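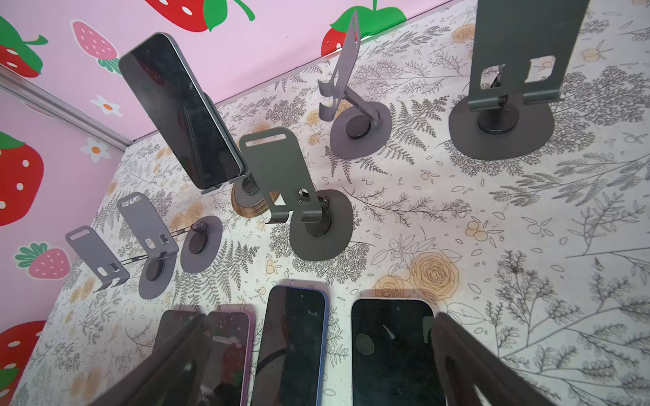 Drunport Phone Help Desk — progress report, second period
Covers October through January

Sorry this is a few days behind. The heating went at Marnar Hall and that ate the week. Budget sheet is attached separately, same layout as last time.

Where we are

Desk is open and running at all 3 sites. Marnar Hall is the busy one. The library corner is steady. The Stomar Street site opened late (see below) and is still finding its feet, but mornings are picking up.

187 people seen in the period. That is people, not visits. Plenty come back, some of them every week, and the visit count is on the sheet. Target for the full grant year is 1,000 and I will say now that I don't think we make it on the present hours. More on that under Problems.

What people come in for

Pretty much what we said in the application, in a different order. We expected scams and online banking to be top. They aren't. Top by a long way is being locked out — forgotten passcode, forgotten email password, code being sent to a phone number they gave up years ago. Then storage full. Then text size and volume, which take five minutes and make people happier than anything else we do. Then the clinic's booking app. Then moving everything over from an old phone to a new one.

Banking does come up but mostly as "is this message real." We don't touch anyone's bank app for them. They hold the phone, we talk. That rule is in the helper handbook and it has held.

The clinic app deserves its own line. It changed in November, the log-in moved, and we had a line out the door for two weeks. We wrote a one page sheet with big type and left a stack at the clinic front desk. They ran out and asked for more. We've since had to redo it once as the screens changed again. Printing for this was not in the budget, came out of Supplies, small amount, marked on the sheet.

Sessions

Drop-in runs ten to one at each site. Marnar Hall has a late afternoon slot too, four to six, which was meant for people coming off work. Mostly it gets people who couldn't get a ride in the morning. Fine with us.

Small group class ran twice. Subject both times was photos: finding them, sending them, getting them off the phone before it fills up. First class was too long. Two hours with no break, people were tired and so was I. Second one was cut to seventy minutes with coffee in the middle and went much better. The handout for the first class assumed everybody had the same kind of phone, which was silly of us. Rewritten now in two versions.

Did not run the planned class on passwords. Nobody signed up under that name. Going to try again in the spring and call it "Getting Back In," which is what people say they want.

Helpers

Down 2 since the last report, one moved away and one took a full time job. Up four new, all trained. Training is one evening plus two sessions sitting next to somebody experienced. The sitting-in part is where they learn it. Main thing new helpers get wrong is taking the phone out of the person's hands. We all do it, it's faster, and the person goes home knowing nothing. I've put it on a card at each desk.

Background checks took longer than planned, five weeks for one of them. That is the main reason Stomar Street opened late. The room was ready, we just didn't have cleared people to put in it.

We need somebody with Portuguese. Asked around at both churches and the adult school. Nothing yet.

Equipment

Bought this period: charging bricks, a box of mixed cables, two surge strips, reading glasses in three strengths (these walk off, will need more), a label maker, a bigger sign for the sidewalk. The sign blew over in December and cracked, taped up, still works.

The tablet we asked for has not been bought. Price went up between the application and now, and looking at how sessions really go, we can do without. I would like to move that money to helper travel. Please let me know if this needs a form or if this paragraph counts as asking.

Wifi at Marnar Hall is bad in the back half of the room. We moved the desks up front next to the door, so it's cold but it works. The hall has said they'll look at a booster. They said that in October also.

Record keeping

Switched from paper slips to Zulu in November, as you suggested. Mixed results. Good points: the monthly numbers come out in a minute instead of an evening, and we can see which site gets what kind of question. Bad points: it wants a reason for visit picked from a list, and the list doesn't fit half of what people ask. We have a lot of "Other." I've asked if we can edit the list ourselfs and am waiting on an answer. Also it logs out if you leave it alone for ten minutes, and every session is longer than ten minutes.

The October slips were typed in by hand afterward. A handful were unreadable and were left out of the count, so October is a little low.

No personal information goes in beyond first name, zip code and age band. We stopped asking for phone numbers after a couple of people got up and left.

What people told us

We ask one question at the end: did you get what you came for. Yes, partly, no. Most say yes. The "partly" answers are nearly all lock-outs where the company in question makes you wait days for a reset, and we can't speed that up. We write down the date and ask them to come back. About half do, from memory — I haven't checked that properly and will for the next report.

Comments from the book at Marnar Hall, copied as written:

"Got my granddaughters pictures back. Thank you thank you."
"Parking is terrible."
"Very patient, didn't make me feel stupid."
"Could you open earlier."
"Now I can hear it ring."

Parking is terrible, yes. The lot is shared with the gym.

Problems

Hours. To get near the year target we'd need a second morning at the library. The library is willing. What we're short of is helpers, and after that travel money. If the tablet money can move, that covers most of a second morning through the end of the grant.

Counting. I think the target was set wrong, and I wrote it, so that's on me. It treats a five minute text size fix and a two hour lock-out the same. Would like to talk about adding a second measure, maybe problems closed, for the rest of the year. Not trying to get out of the first one.

Getting to people who can't get to us. We had calls from the senior apartments on the far side of Drunport asking if we do visits. We don't, insurance doesn't cover going into homes. It would cover a session in their community room. I've asked the building manager for a date in the spring. First reply was friendly, waiting on the second.

Repairs. People bring in cracked screens and dead batteries and we have to send them away. There's no cheap repair place in walking distance now that the one by the bus station has closed. Not something for this grant, just noting that it comes up every single session.

Money

Spent to date is under plan, mostly because Stomar Street opened late and the rent there started late with it. Supplies is a bit over (clinic sheets, cables). Helper travel is over and will stay over. Insurance paid in full for the year. No single line is off by more than the amount that needs your okay, except the tablet if you count not spending it.

One receipt missing, for the cables. I have the card statement. Tell me if that's enough.

Next period

Second library morning, if travel money is agreed
"Getting Back In" class, Marnar Hall first, then Stomar Street
One session at the senior apartments
Replace the sidewalk sign
Portuguese speaker, keep asking
Third version of the clinic sheet, hopefully the last
Edit the Zulu list or find out for sure that we can't
Refresher evening for all helpers, mostly on scam texts as the delivery ones have changed again

Also need from you: yes or no on the tablet money, yes or no on the receipt, and whether the next report is due at the end of the quarter or the month after. The letter says one thing and the portal says the other.

Site visit — any morning is good except when the hall has the blood drive, I'll send the dates over. Come at ten if you want to see it busy. Use the side door, front one sticks.

Coordinator, Drunport Phone Help Desk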